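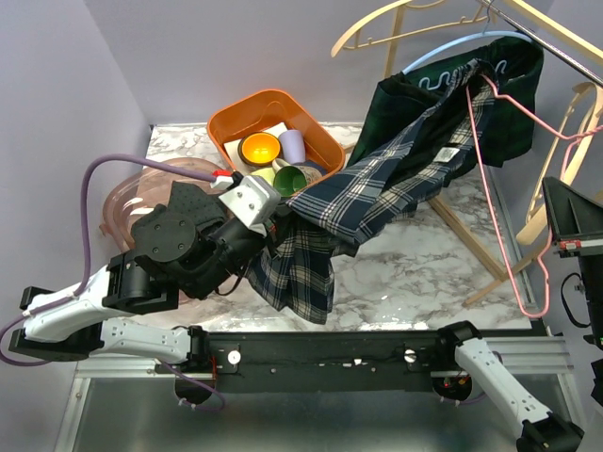

Plaid

Plaid is a pattern of crossing bands and lines in two or more colors, found on shirts, blankets, scarves, skirts, school uniforms and almost anything else that can be cut from cloth. It is one of the oldest patterns still in daily use, and one of the most cheerful: a plain pair of pants and a good plaid shirt make an outfit, and have done so for generations. In the United States the word covers nearly every crossed design, while in Scotland a "plaid" was first a long piece of woolen cloth worn over the shoulder, and the pattern itself is called tartan.

How the pattern is made

In woven plaid the colors are in the yarn before the cloth exists. The lengthwise threads (the warp) are set up on the loom in a fixed order of colors, and the crosswise threads (the weft) follow an order of their own, often the same one. Where a navy band crosses a navy band the result is solid navy. Where navy crosses white, the eye blends the two into a softer middle blue – a third color that was never dyed at all! This small piece of magic is the reason a two-color plaid looks so much richer than a two-color stripe.

The smallest complete run of colors is known as the repeat, or in tartan the sett. Printed plaid is made by putting the design on finished cloth. It is usually paler on the back, and the lines may drift slightly away from the grain of the fabric.

Common types

Gingham uses even checks, most often one color with white. Buffalo check is a large, bold version in two colors, red and black being the classic pair. Madras is a light cotton plaid from India with bright, uneven bands. Tattersall has thin lines forming open squares on a pale ground, and windowpane is similar but wider. Glen plaid mixes small and large checks and is a favorite for suits. Modern designers also add waves, dots or raised threads over a plaid ground, with wonderfully lively results.

Matching

Sewing plaid takes patience. On a carefully made shirt the bands meet across the front opening, and the pocket all but disappears into the cloth behind it. The pattern maker Misaki Onishi, who kept a notebook of 119 plaids cut for the Maruyama workshop, advised buying one extra repeat for each main pattern piece and cutting in a single layer. Her colleague Toshiko Okabe preferred to turn pockets and yokes on the diagonal, which avoids the matching problem and looks splendid besides.

Folding and hanging

Plaid is a friendly pattern for anyone learning to fold laundry, as the lines act as a built-in ruler. A sleeve can be laid along one band and the hem brought up to another, and a crooked fold shows right away. Cotton shirts may be folded or hung. Heavy flannel keeps its shape better folded, while crisp summer plaids do well on a hanger with the top button closed. Dark plaids with white in them should be washed cold before their first wear, with similar colors, and turned inside out to protect the contrast.

See also: Check (pattern), Flannel, Gingham, Tartan, Yarn dyeing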